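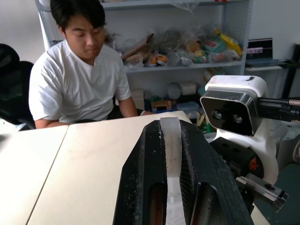 Do people lose their jobs at Bednárik when the robots come?

The company has not dismissed anyone because of a robot. Some jobs have changed a lot, and a few of them do not exist any more in the old form. The people who did them work with us in other positions, mostly in the same building.

About Bednárik

Bednárik was founded in 1931 in Kurkby as a small shop which mixed syrups and food colors for local bakers. Today we are 107 people in two places. In Kurkby we mix and fill. In Stunwood we have the sample room, the packing and the office. We still make many small orders, and this is the part of our work that is the most difficult to automate. A big factory fills the same bottle all day. We can have 22 different recipes before lunch, and each one must be measured, poured, closed and labeled.

For a long time all of this was done by hand. The measuring is not heavy work, but it is the same movement again and again, and our colleagues in the sample room told us about pain in the thumb and in the wrist. That was the beginning of the project which we call Katard.

What Katard is

Katard is our own program for bringing robot arms to the tables where people already work. We did not want a closed cell behind a fence. The arms stand at an ordinary table and learn tasks with ordinary tools: a syringe, a pitcher, a bottle. A colleague who knows the task well decides how it should be done, and the technicians try to bring the arms to the same result. It goes slowly. A syringe which is easy for a hand is quite hard for two robot fingers, and liquid is less patient than a box.

At present Katard has 37 tasks on its list. Some are in daily use, others are still practiced, and several we have put aside until we understand them better.
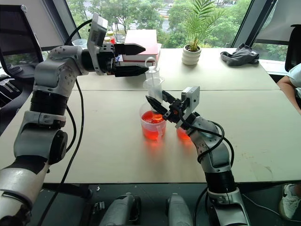 Vojtěch Hrnčiar

I have been responsible for the sample room in Stunwood since before the first arm was delivered, so I would like to write this part myself.

My own day is different now. Before, I came at seven in the morning and measured until the break, and then again until the afternoon. Now I prepare the recipes, I check the tasks, and I talk with the technicians more than I ever expected. I had to learn new words and also some patience. When an arm stops with the syringe in its fingers, somebody must understand why, and it is usually the person who did this job by hand for years.

Not everything is better. The room was more talkative when we all measured together, and some colleagues miss it. We have moved the coffee machine closer to the tables, it helps a little. Two of us asked to go back to hand work, and they do it now for the special orders, where the quantities are very small.

My colleague Edgardo Sebastian takes care of the training. Each new person first learns to measure by hand, for one full month, and only after that works beside the arms. I think this is correct - a person who never felt how the plunger moves cannot say if the robot moves it well.

Working with us

We look for people for the sample room and for packing, usually from May, when the summer orders begin. You do not need to know anything about robots. It is important for us that you work cleanly and that you tell us when something is wrong. You are welcome to visit Stunwood before you decide. Please write to the office, and Edgardo will find a time for you.

This website uses cookies to remember your settings and to count visits. By continuing to use the site you agree to our cookie policy. Accept all | Only necessary | Read more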